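Rules for Robots: Why Working Machines Must Follow Them
Mallholm Learning Pages – For readers ages 8 to 11
Published Sunday, May 3, 2020

Every place where people work together has rules. At school, you walk in the hallway and put the scissors back with the handles toward you. Robots that work near people have rules too. The robot does not read them the way you do. People write the rules down, and other people build and program the robot so that it follows them.

What is a standard?

A standard is a set of rules that many people have agreed to use. Standards tell builders how a machine should be made, how it should be tested and what must be written in its manual. When two companies use the same standard, a worker who moves from one to the other will find the same kinds of warnings and the same kinds of stop buttons.

Who has to follow the rules?

The company that makes the robot goes first. It must think about everything that could hurt someone, such as a finger caught in a moving joint, and write each danger in a list. This is called a risk assessment. At Mitsotakis-Vlachou, the list for one small robot arm has 300 lines. Each line names a danger and says what has been done about it.

The company that uses the robot comes next. It must train its workers, mark the floor and keep the robot in good repair. Visitors must stay behind the marked line unless a trained worker is with them.

Rules for the gripper

A gripper is the robot's hand. Many grippers have two fingers that move together and apart. Because fingers can pinch, the gripper has rules of its own:

It must close only as hard as the job requires.
It must not drop what it is holding if the power goes out.
It must be checked for worn or loose parts before work begins.

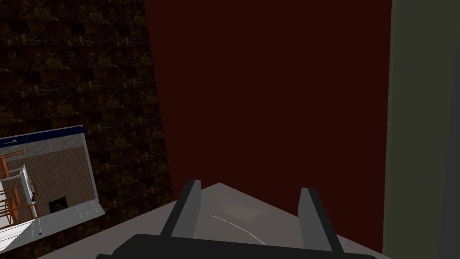

A robot must also be tested before it works near people. Much of this testing can be done in a simulation, which is a world made by a computer. Nothing real can be broken there, and no one can be hurt. The Lovomo program asks for 1290 practice runs in simulation before a new task may be tried with a real robot. If the robot makes a serious mistake, the team must find the cause and start the count again.

Passing in simulation does not finish the job. Real floors can be slippery and real objects can be heavier than expected – so the robot is tested again, slowly, with a trained person beside the stop button.

Stop means stop

Every working robot must have an emergency stop. It is usually a large red button. Anyone who sees danger may press it, and no one may be punished for doing so. The robot must stay still until a trained person has looked at the problem and reset the machine.

Keeping records

Teams write down each test and each repair. The Pluvley workshop checks its records every January. Old pages are kept, even when the robot has been replaced.

Words to know

Gripper: the part of a robot that takes hold of things.
Risk assessment: a written list of dangers and what is done about them.
Simulation: a world made by a computer, used for practice and testing.
Standard: a set of rules that many people agree to follow.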